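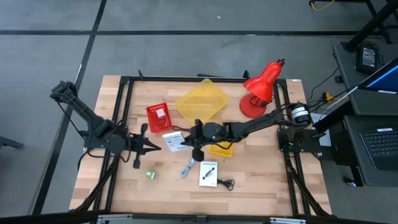

Attachment 1: desk lamp, trays, basket and cable on the wood table

Ticket 4000: Tostow desk lamp, red
Status: open
Opened: 17 December 2018

Reported problem: the shade won't hold its angle. The customer says it creeps down during the evening. They also say the yellow trays "don't fit anything," which I'm treating as a separate complaint until somebody shows me otherwise.

Entry 1. Asked for the tilt setting. Got a picture with the shade pointing up and to the right. It doesn't look droopy to me, but one picture can't show creep. Asked them to put a pencil mark at the joint and check it after 4 hours.

Entry 2. Customer blames the weight of the shade. I doubt it. The Varon page says 300 grams, and I don't put much faith in that number either. Told them to tighten the joint a quarter turn and leave the lamp where it stands.

Entry 3. On the trays. Customer claims the gray cable won't go in the big see-through one without springing out.
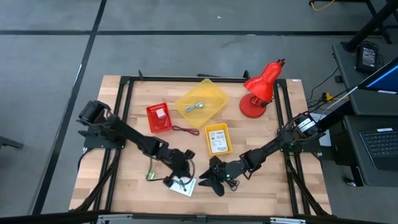

Attachment 2: gray cable coiled in the large tray, labeled box in the small one

Looks like a fit to me. The small yellow tray holds a box as well. I've asked what exactly was expected to go in them. The reply was a link to the Negash catalog, page 123, with no comment. Tray complaint closed unless they send measurements.

Entry 4. No word on the pencil mark. Customer wants a new lamp sent from Prondville. Not approving that on a description alone. Lamp complaint stays open pending the mark test.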